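Grada Teaches Its Two-Armed Robot Kitchen Chores, One Patient Demonstration at a Time

October 2026

If you've ever tried to teach a child to load a dish rack (or a spouse, for that matter), you already know something about the work going on this fall at Grada, a small robotics company that has spent most of the year showing a two-armed robot how to be useful around a sink. Nobody there writes out the chore as a list of instructions. A person does the job through the robot, moving its arms from a distance, and the robot's computer keeps a record of every turn of the wrist and every bend of the fingers. Then the person does it again, and again after that, and by the end of an afternoon there's a nice thick stack of examples for the software to learn from.

The project goes by the name Muvton, and it now has 387 finished demonstrations to its credit. The company shared that number along with a new batch of pictures from the practice area, and seemed pretty happy about both.

"People hear the number and think it's either enormous or tiny, depending on what they do for a living," said Carleen Treloar, who runs the project. "For us it's a good healthy start. We wanted demonstrations that were clean and that we'd be willing to stand behind, and that meant throwing out plenty of others along the way."

The tasks themselves are the sort of thing most of us do half asleep. There are four of them so far: putting a cup on its saucer, moving a bowl from one end of the counter to the other, setting a dish in the rack, and taking it back out again. Each one is taught two ways. In the first, an operator wears a pair of tracked gloves and the robot's hands copy what the gloves do, a setup the company calls Jetach. In the second, the trainer stands next to the robot, takes hold of its arm and simply walks it through the motion, the way a golf instructor might steer your elbows.

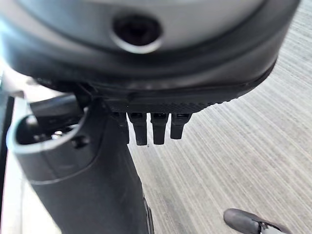
Black fingertips on the Muvton robot, seen from the wrist.

Both ways have their fans inside the company. Yiran Meng prefers the gloves, and she has logged more hours in them than anyone else on the team. She says the hardest thing to get used to was the missing sense of touch, and that in her first weeks she squeezed everything much too hard and wore herself out doing it. These days she keeps her sessions short, takes a good long break in between, and talks quietly to herself as she goes (her coworkers have stopped answering).

Rostislav Krajčí is on the other side of the friendly argument. He likes to guide the arms by hand, which he finds quicker for big sweeping motions such as reaching over a counter, though he'll admit that it doesn't do much for the fingers. You can lead an arm wherever you like, he explained, but you can't very well pinch five fingertips at the same time and still have a hand left over for the elbow. So the team has gotten into the habit of mixing the two, using hand guiding for the long reach and the gloves for the close work at the end of it.

One surprise has been how much the operators' personalities come through. Xiaoqing Yu, who reviews the recordings, can often tell who was in the gloves before she checks the log. One person comes at a cup from the side and another always from above, and one likes to pause for a moment right before letting go. At first she worried about this and asked everybody to agree on a single style. Later she changed her mind, and the software did better when it had been shown several sensible ways of doing the same thing. Now the only rule is that an operator has to finish what he or she started, even if the first try at a grasp goes wrong. Those little recoveries, where a hand slips and comes back for another go, have become some of her favorite recordings to watch, and she saves them in a folder of their own.

The sessions run up to six hours in a day, counting setup, and a fair amount of that is spent on things that would never make it into a brochure. The gloves have to be matched to each wearer's hands. The arms have to be brought back to the same starting pose, with the palms turned toward each other and the fingers open, before a new demonstration can begin. Then somebody has to put the dishes back, and not in quite the same spots as before, so that the robot doesn't simply memorize where the bowl was last time.

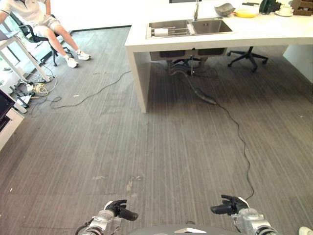 Does a person have to be at the controls the whole time?
During a demonstration a person is in charge from start to finish. Once the software has been trained, the robot is allowed to try the task by itself, and an operator stays close by to take over if the try goes badly.

Those tries without an operator at the controls have been going on in a modest way since the summer, and Treloar would rather not put a score on them yet. The cup and saucer is coming along best. The rack is giving more trouble, especially when a dish has to be tipped on edge and slid in between the rods, a motion that people make without a thought and then find very hard to describe when asked.

Wycliffe Rugemalira, who came to the company after years of teaching shop class, has been put in charge of training new operators, and he has brought a good deal of the classroom with him. New people begin by watching. After that they guide one arm by hand, then both, and only then do they get to put on the gloves. "They all want the gloves on the first morning," he said with a laugh. "I was the same! But you learn how heavy an arm feels by holding it, and you carry that with you afterward."

The company plans to add a fifth chore, wiping down the counter, and hopes to have its first demonstrations of that recorded in December. Anyone interested in learning to be an operator can write to the Grada front office, and no background in robotics is needed, although Rugemalira asks that applicants be comfortable doing the same small thing many times over.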